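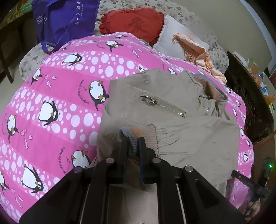
## 4. Does the cuff tell us anything?

Much of the advice given to people who sort used clothing rests on one idea: look at the cuffs first. Sorting guides repeat it, repair classes teach it, and the grading sheet used at the Skiltcombe depot gives the cuff more weight than any other part of a jacket. The reasoning sounds fair enough. Cuffs rub against tables, get pushed up, get pulled down over cold hands, and pick up dirt that the rest of the sleeve avoids. If a jacket has been worn hard, the cuff should show it before anything else does.

We have doubts about how far this goes. The claim that cuffs wear early is well supported by our own inspection data (Section 3). The claim that the state of the cuff predicts how much longer the garment will be worn is a different one, and it has mostly been carried along by the first.

### 4.1 What counts as wear

Ribbed knit cuffs are a hard case. A rib is built to stretch and come back, so a tired one and a fresh one can look the same when laid flat. The joint between cuff and sleeve makes matters worse. In the common construction the sleeve is gathered into a narrower band of rib, and creases run out from the seam across the sleeve fabric (Figure 1). Two of our raters at first scored creasing of this kind as distortion. It is nothing of the sort. It can come from the way the piece was cut and sewn, and we found it on jackets that had never been sold.

Color is no better as a guide. Where a cuff has a contrasting edge or stripe, as the gray and orange one in Figure 1 does, raters tended to judge the whole band by its edge. Plain cuffs had no such line to catch the eye and were scored more kindly. Kaijage, who trained the raters, had warned us of this before scoring started, and we should have listened sooner. The second version of the sheet asked for stretch recovery, pilling and seam damage as separate scores, and dropped the single "condition" grade.

All results below use the second version. Scores from the first were thrown out.

### 4.2 Sample and follow-up

We inspected 314 zip-front jackets supplied by 44 households. Of these, 262 could be traced at follow-up. The rest had been passed on to relatives, lost, or in a few cases cut up for other uses, and we have no sound way of saying whether they were worn out. Earlier work has tended to treat a missing garment as a dead one. We think that is a mistake, and a convenient one, as it makes every early sign of wear look more telling than it is.

Households were asked at follow-up whether the jacket was still worn at least once in a normal week. If it was not, they were asked why, in their own words. Mugo and Janjua coded the answers separately and then settled the differences.

### 4.3 Results

Jackets with poor stretch recovery at the cuff were somewhat more likely to have dropped out of use. The link was weak, and most of it went away once we allowed for the age of the garment. Old jackets have slack cuffs and old jackets get retired, and there may be little more to it than that.

Pilling did not predict anything. Households hardly mentioned it, and when they did it was often to say that the jacket was still in use in spite of it. Open seams at the cuff did matter, but they were rare in this sample, and we would not build a rule on them.

The reasons people gave point elsewhere. Fit came first, mainly among children and teenagers, followed by broken zippers. Several households described a jacket as "worn out" and then, when asked to show us, brought out something with sound cuffs, a sound lining and a zipper pull that had come off. A person in one of the larger households put on the jacket she had just called finished and wore it for the rest of the interview.

### 4.4 Objections

Zulu (personal communication) argues that we have set the bar too high. A sorter has very little time per garment, he says, and a weak sign that can be read at a glance is worth more than a strong one that takes a minute. We accept the point about time. We are less sure that the cuff can be read at a glance, given what happened with our first sheet, and testing a zipper takes no longer than turning back a sleeve.

A second objection is that our households were too careful with their clothes. They agreed to be visited, after all, and people who let researchers into their closets may also mend and wash with more care than others. This is a real limit. The follow-up also began in October, when jackets come back into use in all the homes we visited, and a spring follow-up might have found more of them set aside.

The strongest case against us comes from the Prarnemano wear trials, which report a much closer link between cuff condition and service life. We have tried to square their findings with ours and cannot fully do so. Their garments were work jackets, washed on a fixed schedule and withdrawn by a supervisor. The supervisor used a checklist, and the checklist began with the cuffs. A jacket withdrawn for having bad cuffs will of course show a link between bad cuffs and withdrawal - the method puts it there. Until that trial is repeated with some other rule for withdrawal, we would treat its headline result with caution.

### 4.5 What sorters might do instead

We do not suggest that cuffs be ignored. A torn cuff costs money to replace, and buyers notice it. For jackets of the type studied, though, we see no good grounds for giving the cuff more weight than the zipper, and some grounds for giving it less. The Skiltcombe sheet could be changed by moving one line. Whether resale staff would then sort any differently is a separate matter, taken up in Section 5.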